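Tragbarer Etikettendrucker von Supvan im Haushaltstest

Von Kusum Gautam

Seit November steht bei mir ein kleiner Etikettendrucker von Supvan. Gekauft habe ich ihn für Vorratsgläser, Gefrierdosen und die Ordner mit den Steuerunterlagen. Vorher habe ich Kreppband und Filzstift benutzt, was in der Tiefkühltruhe nach ein paar Wochen nicht mehr lesbar war. Mittlerweile habe ich damit 150 Etiketten gedruckt und kann etwas dazu sagen.

Größe und Gehäuse

Das Gerät ist ein fast würfelförmiger Kasten, unten weiß, oben mit schwarzem Deckel. Auf dem Tisch braucht es wenig Platz, und ich kann es mit einer Hand in die Abstellkammer tragen. Die Front ist schlicht: ein schwarzes Feld mit Markenname, rundem Einschaltknopf und Anzeigen. Der weiße Kunststoff glänzt leicht. Fingerabdrücke stören mich darauf nicht, auf dem schwarzen Deckel sieht man Staub recht schnell.

Rolle einlegen

Der Deckel klappt nach hinten auf, die Rolle kommt von oben in das Fach. Man drückt sie mit den Fingern hinein und hält mit der anderen Hand den Drucker fest, sonst rutscht er auf einer glatten Tischplatte weg. 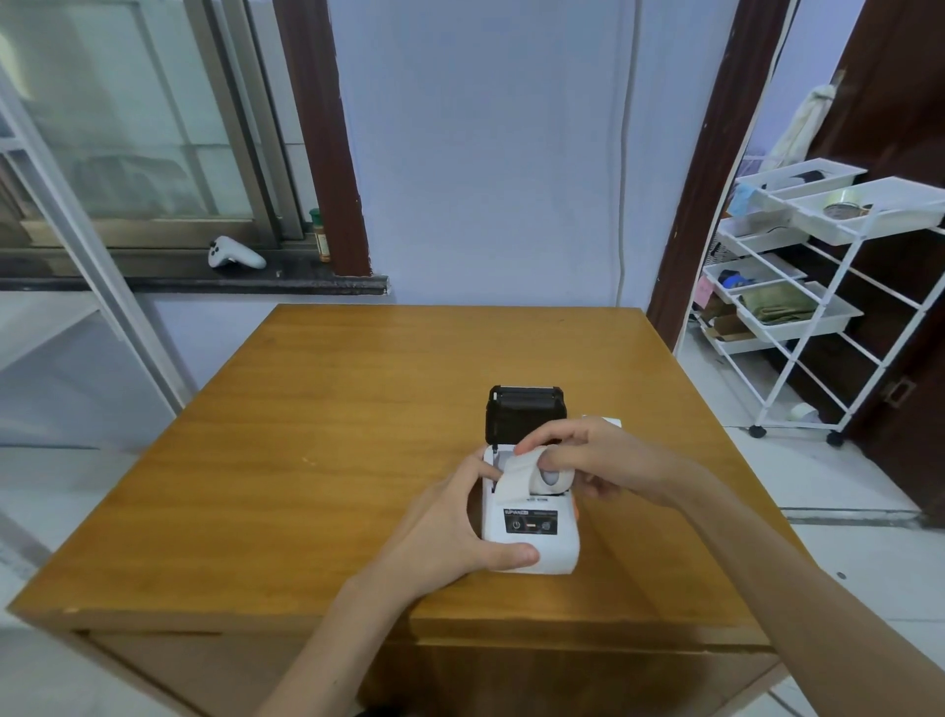 Beim ersten Mal habe ich die Rolle falsch herum eingesetzt und bekam leere Etiketten. Die Druckseite muss richtig liegen, die Anleitung zeigt das nur in einer sehr kleinen Zeichnung. Wer unsicher ist, kratzt vorher mit dem Fingernagel über ein Etikett: Wird der Strich dunkel, ist das die bedruckbare Seite. Den Anfang des Streifens lasse ich ein Stück herausstehen, bevor ich den Deckel schließe. Zieht man zu viel ab, wellt sich der Streifen, und das erste Etikett wird schief bedruckt.

Druck und Haftung

Schwarze Schrift auf Weiß kommt sauber heraus, auch in kleiner Größe. Bei sehr dünnen Schriftarten fehlen manchmal feine Linien. Auf Glas und glattem Kunststoff halten die Etiketten gut, auf den etwas rauen Dosen von Rocha lösen sich nach dem Spülen die Ecken. Im Gefrierfach hat sich bisher keines gelöst. Auf dem Gewürzregal über dem Herd sind 7 Etiketten sichtbar nachgedunkelt, dort würde ich weiter von Hand beschriften.

Rolle wechseln

Ich wechsle öfter zwischen zwei Etikettengrößen. Das dauert nicht lange, aber die herausgenommene Rolle springt gern auf und liegt dann halb abgewickelt auf dem Tisch. Ein Gummiband hilft. Den Deckel drücke ich mit beiden Händen am Gehäuse zu und prüfe, ob er auf beiden Seiten bündig sitzt.

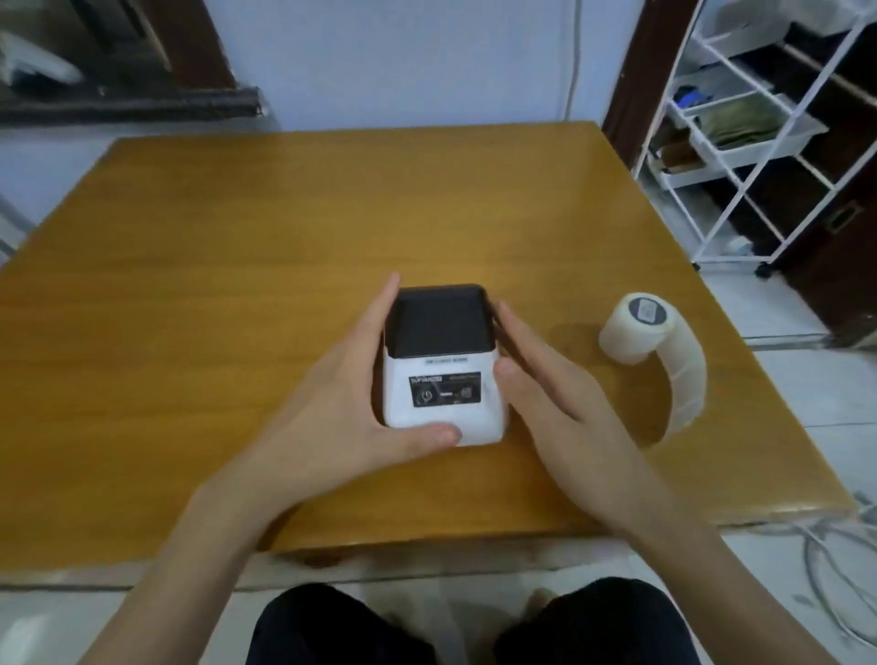

Kosten und Verbrauch

Tinte braucht das Gerät nicht. Die Nachfüllrollen bestelle ich bei Wusetti, die Lieferung war zweimal pünktlich. Mein Schwager Kiprono Swai hat billigere Rollen ausprobiert, bei denen der Drucker die Lücke zwischen den Etiketten nicht erkannt hat.

Fazit

Für Küche und Ordner reicht der Drucker aus. Abzüge gibt es für die knappe Anleitung und die Haftung auf rauen Flächen. Vier von fünf Punkten.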